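Budgéter un poste de collecte à pinces manuelles : pliage de linge à domicile

Par Benvinda Carrilho, 16 septembre 2019

Je reprends mes notes du projet Skernow, vite fait, on me les demande toutes les semaines. C'est pour qui doit chiffrer un poste avec pinces tenues à la main, chez des particuliers, sans labo. Pas un guide d'achat complet. Les bras robots, c'est un autre budget et une autre page.

1. Partir de la tâche, pas du catalogue

Écrire d'abord ce qu'on veut faire plier, et où. Lit, table, canapé ? Pièces épaisses ou fines ? Une main ou deux ? Chez nous : lit, vêtements de tous les jours, deux mains. Donc deux pinces par poste. Ça paraît bête, mais Brodie Grimshaw avait commandé à l'unité pour Ullville et il a fallu refaire tout le bon de commande.

Noter aussi l'ouverture utile des doigts. Un pull plié en quatre, ça fait de l'épaisseur. Mesurer la pile la plus grosse qu'on compte saisir, ajouter de la marge, et seulement ensuite ouvrir les devis.

2. Ce qui va dans le devis

- Pinces : la paire, plus une de secours pour trois postes.
- Patins de doigts : à compter à part, toujours. Wodetti les facture 16 euros la paire, en prendre d'avance.
- Caméra par pince, câble ou batterie, stockage.
- Mallette. Si si. Les pinces voyagent.
- Un support de téléphone, pour l'appel avec la personne qui suit à distance.
- Linge de test. Ne pas compter que sur celui des gens.

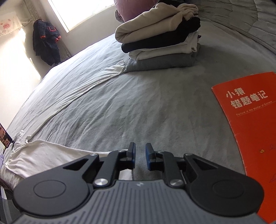
Les patins, parlons-en, c'est la ligne que tout le monde sous-estime. Ça s'use sur les bords, ça prend les peluches, et un patin qui glisse vous flingue une session. Prévoir un jeu neuf au départ de chaque série et noter la date dessus au marqueur. Côté couleur on a gardé du bleu foncé sur des doigts noirs : sur un drap gris clair comme celui-ci ça se lit bien, et la manche blanche étalée à plat ne se confond pas avec. Demander la teinte au fournisseur avant de signer, il y a des lots tout noirs qui traînent.

3. Le lieu coûte aussi

Visite de repérage avant d'installer, une demi-journée. À chiffrer, avec le déplacement. On regarde :

- la lumière. Fenêtre en plein dans le champ = image brûlée. Un rideau ou un panneau, c'est pas cher, le mettre au devis quand même ;
- la place autour du lit, il faut pouvoir tourner sans se cogner ;
- les prises. Une rallonge par poste, longue ;
- le réseau, si appel vidéo.

Meirion Humphreys fait ses repérages avec un mètre et une fiche d'une page, rien d'autre. Copiez ça. Nous on avait un formulaire de onze rubriques, personne le remplissait.

4. Acheter, louer, emprunter

Calcul simple. Combien de sessions sur la période ? En dessous de 114 sessions, chez nous, la location revenait moins cher. Au-dessus on achète. Votre seuil sera différent, il dépend de l'assurance et du port, mais faites le calcul avant d'avoir le commercial au téléphone. Magalhães loue à la semaine, caution comprise ; bien lire la clause sur les patins (encore eux), ils les comptent en consommable.

Pour un premier essai : louer une paire, faire une petite série, voir ce qui casse. Ensuite seulement la commande.

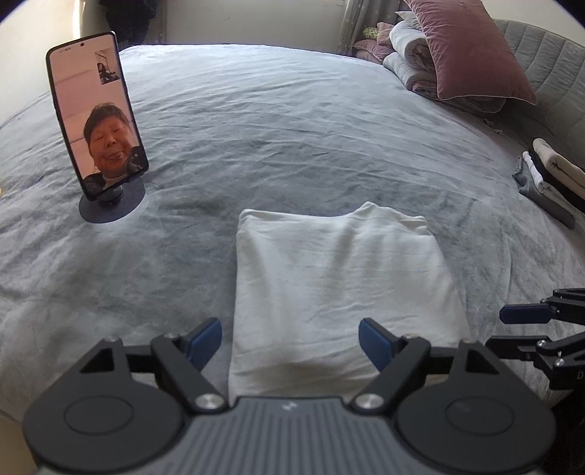 Autre point avant de commander : le délai. Pinces sous trois semaines en théorie, comptez le double. Les pièces détachées arrivent à part et pas forcément le même mois, donc bloquer la date de démarrage après réception et pas après commande. On s'est fait avoir en janvier, équipe prête, mallettes vides.

5. Les heures, la vraie dépense

Le matériel, ça se voit sur la facture. Les heures non. À mettre dans le tableau :

- formation de la personne qui tient les pinces (une journée, deux si elle n'en a jamais tenu) ;
- remise en place entre deux prises : déplier, froisser, réétaler. C'est long ! Chronométrer une fois pour de vrai ;
- relecture et tri des enregistrements ;
- nettoyage et contrôle des vis de pivot en fin de journée.

Florêncio Paiva prévoit environ 200 euros par poste pour les imprévus. J'ai repris son chiffre tel quel, il a tenu. Il est parti en câbles et en cartes mémoire, surtout.

6. Avant d'envoyer le bon de commande

Relire à deux. Vérifier : nombre de pinces (paires !), patins, teinte, câbles à la bonne longeur, mallettes, adresse de livraison avec étage. Faire préciser la garantie sur les articulations par écrit. Garder le numéro de lot des patins, utile si une série glisse plus que l'autre.

Belmiro Frade a un tableur tout prêt avec les lignes ci-dessus, version poste simple et version trois postes. Il l'envoi sur demande, lui dire si c'est achat ou location. La feuille location n'a pas encore le port retour, à rajouter à la main.

Contact : Benvinda Carrilho, projet Skernow | © 2019 Skernow, tous droits réservés | Haut de page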